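Ticket 464: League table wrong after Round 4, basketball results page
Opened: August 12, 2023
Product: Hidus Standings (club edition)
Reported by: Okafor Basketball League, results desk
Priority: Normal (raised to High by reporter, lowered by support, raised again by reporter)
Status: Closed, fixed

REPORT

Our summer league table has put Wimby top. Wimby have lost every match they have played. They are very pleased and have asked us not to look into it.

Nernurik, who have won all of theirs, are shown bottom with a points difference of minus 126. It should be plus 126. Everyone else seems to be where they belong, give or take a place, although the two clubs in the middle have complained on principle.

Steps tried so far:
Refreshed the page. Still wrong.
Refreshed the page on a different computer. Still wrong, with a nicer screen.
Re-entered the Round 4 scores by hand. Table moved, then moved back.
Logged out and in. Was asked to choose a new password. Table still wrong.

SUPPORT, FIRST REPLY

Thanks for getting in touch. Please could you clear your browser cache and try again?

REPORTER

Cleared. I have lost my saved login for the train company and Wimby are still top.

SUPPORT

Thank you. Could you tell us how the Round 4 results were added? The log shows one import from a spreadsheet and then a number of manual edits.

REPORTER

The import was the home secretary's spreadsheet, same as always. The manual edits were me, being cross.

The spreadsheet has one row per match: home club, home score, away club, away score. It has looked like that since May and Rounds 1 to 3 went in without trouble. Wimby lost to Nernurik by 34 in Round 4 and the match page shows the right score. Only the table has other ideas.

SUPPORT

We have your spreadsheet now, thank you. The columns in the Round 4 file are in a different order from the earlier ones. The away club comes first. The import screen does show a warning about this, in yellow, at the bottom.

REPORTER

I have found the warning. You have to scroll past the "Import" button to reach it. I mention this in a friendly spirit.

That still doesn't explain Wimby, though. If home and away were swapped for one round, they would pick up one win at most. They have four.

SUPPORT

Fair point. Passed to second line.

SECOND LINE

Reproduced on a test copy. Two separate faults:

1. The swapped columns made the import treat Round 4 as a correction to the season. With that flag set, it goes back over every earlier match between clubs in the file and applies the same swap. So one wrong file turned the whole season round for Wimby and Nernurik, who appear first in the list, and then stopped at a blank row.

2. The match pages read from the original score and the table reads from the corrected one. This is why the two disagree, and why re-entering scores by hand shifted the table for a minute before the overnight values were put back over the top.

Suggested fix for the reporter: remove the Round 4 import (Season, Imports, Undo), put the columns back in the usual order, delete the blank row, import again. Don't edit any scores by hand in between. Please.

REPORTER

Done, no hand editing, sat on them. Nernurik are top on plus 126. Wimby are bottom and have asked whether there is an appeals process.

One leftover. The news post for the round, which your system makes from the results, still opens with "Wimby march on". Can that be made again, or do I have to write one? The picture on it can stay as it is. 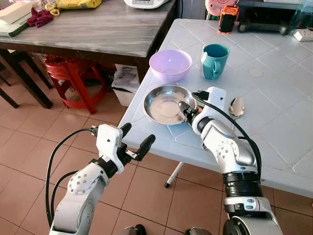

Bowls and a teal mug, Round 4 news post

SUPPORT

You can rebuild the text from the post's own menu: Edit, Rebuild from results. It leaves pictures and captions alone. If you have changed the headline yourself it will keep your version, so clear that box first.

REPORTER

Rebuilt. It now says "Wimby slip up", which is generous, but I'll take it.

SECOND LINE

For the record:
The correction flag no longer sets itself when columns are out of order. The import stops and asks.
The yellow warning has been moved above the button. It is still yellow.
Match pages and table now read from the same score.

REPORTER

Happy to close. Wimby would like it noted that they are not.

Ticket closed by support.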